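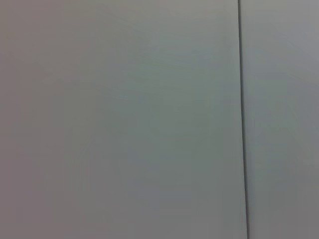

Wrist camera comparison, March update. Trivby and Drason units both mounted and running, Leemans still on back order. Bench test is the panel joint, plain grey either side and one thin dark seam, nothing else for the software to grab onto. Trivby found the line in 112 of 200 tries. Drason got 41. Same lights, same controller. Not great, but we have a baseline now.

Focus is the main worry. Both go soft up close and the Drason colour drifts. Vendor says firmware, we'll see.

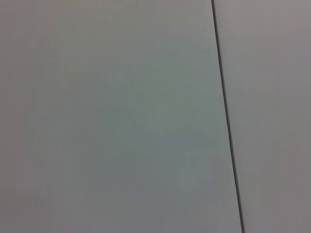

Next is the Tandent controller, then the full 1000 runs on whichever camera wins. Budget OK so far, travel line untouched. Need a decison on the second arm by end of April or the gripper trials slip. Spreadsheet to follow.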